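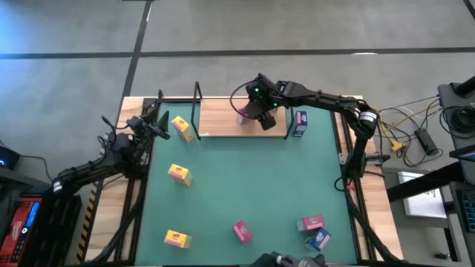
Robotics | 1 min read

Two arms, one tableful of little boxes, and far less practice than you'd think! A team led by Gun-woo Joo at Yeon has trained a two-armed robot to sort small cartons with 1,000 demonstrations, half the 2,000 its earlier method needed. The trick is letting each arm learn from the other's moves, so a good grasp on the left also teaches the right.

"We ran the comparison again in November and got the same answer, and I was thrilled," says co-author Catriona Moncrieff. The group tested the method, called Nolano, on 20 box layouts the robot hadn't trained on. Next up are soft packages, which Moncrieff expects to be a lot harder.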